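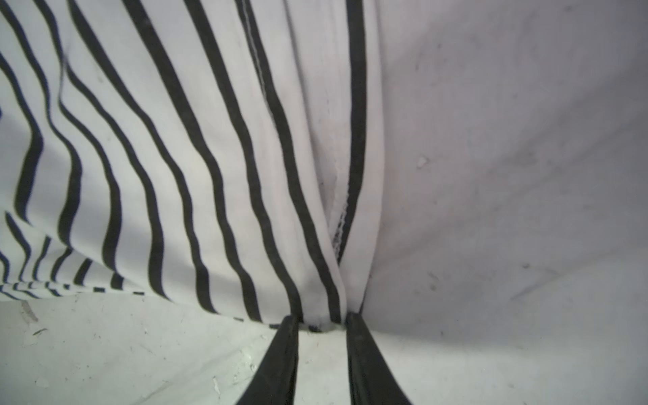
4.2 Striped cloth and the problem of the hidden edge

Of all the household textiles we studied, the striped ones taught us the most, and they were a joy to work with. A plain white sheet gives the eye very little to go on. Once it slumps into a heap, the folds fade into one another and a person sorting laundry has to feel for the hem. Put black stripes on the same white cloth and every bend becomes readable. A stripe that we know to be straight on the loom or the print roller shows us, by the way it wanders, just what the fabric underneath is doing.

Figure 3. White fabric with black stripes, draped and gathered to a pinch at the lower center. The stripes converge toward the gathered point; a stitched seam runs down through the middle, and the bottom hem curls at lower left.

We drew on 390 pieces from the Clallarmont laundry collection, of which 59 carried a regular stripe. Each piece was sorted by hand into one of three groups: flat, draped or bunched. The sorting was done twice, first by the authors and then by Thitima Phromma, whose years in the finishing room at Jaidee gave her a far better eye for cloth than ours. Her notes changed the way we describe a fold, and we have kept several of her terms below.

The first of these is the "fan." When striped cloth is gathered toward one point, the stripes run in from the sides and crowd together, much like the ribs of a hand fan. Figure 3 shows a lovely case. The stripes at the left sweep down on a diagonal and ripple on the way, while those nearer the center are smoother and longer. A reader can follow nearly any of them to the pinch. In the bunched group we found a clear fan in 15 of the striped pieces, and in every one of those the sorter could name the gathering point at once.

The second term is the "ladder." Where a hem curls and turns away from the viewer, each stripe is foreshortened into a short dash, and the dashes line up in a row. The row at the lower left of Figure 3 is a good one to learn from. We were delighted by how useful this cue proved to be, for a ladder marks an edge of the cloth even when the edge itself is hard to make out against the surface. Edges matter a great deal in folding, and the person who finds two corners early has most of the job behind them. Among the striped pieces, 14 showed a ladder with no other visible sign of the hem.

Seams deserve a word too. A seam can pass for a crease at first glance, being a thin pale line on pale cloth. Small stitches give it away, and so do loose threads where the edge has begun to look frayed, as it does along the lower part of the seam in Figure 3. Our early labels, made with the Vistia guide, had a single class for "line in cloth," and seams and creases went into it together. We split the class after the first round. Creases come and go each time a piece is shaken out, but a seam stays put, so it makes a dependable landmark for anyone squaring up a sheet or a pillowcase.

The Romside set, discussed in Section 4.3, has checks as well as stripes, and the same cues carry over with one exciting addition: a check can be read in both directions.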